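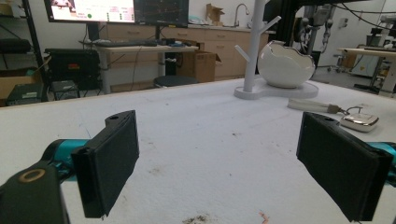
Last changed: June 21, 2023

Gripper bench check, Malus room – my comments

I do this one at the start of a shift and again whenever the grippers change hands. Tick, cross or n/a, and please write something next to a cross!

1. Finger pads sit square and don't wobble. OK
Push each one with a thumb. Pad screws come from drawer 20, and the Østergaard ones are a hair too long, so leave those alone.

2. Table cover flat, clean enough to work on. NOT YET
Scuffs I can live with. The brown smudge near the front edge I can't, and there's an orange-red fleck right beside it. Wipe first, then swap the cover if it stays.

3. Props in place. OK
Stand with the pegs, eggshell bowl next to it. The bowl has a jagged rim, so I pick it up by the round side (learned that one in December).

4. Suspended arm parked before anyone leans over the table. OK
Parked means parked and locked out, with the tag on. Omolara Haruna signs the lockout sheet, form 257, and she will send you back if you skip the time.

5. Floor and cables. COMMENT
Cases and boxes by the shelving are fine where they are as long as you can walk past. I'd still like the thin cables on the floor taped down – ask Idell for the wide tape.

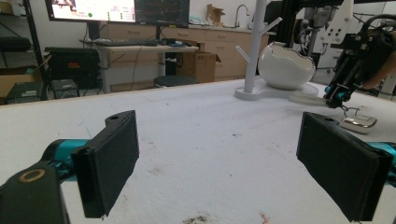 6. Two people, one table. OK
Say out loud who's going in for the object, and the other one holds still. Keep your free hand off the fingers while they're closing, even the slow ones.

7. Small shiny things go back in the tray after each run. OK
Drosemholm wants the tray number on the sheet too. Ours is 469.

Item 2 stays open until the cover is done.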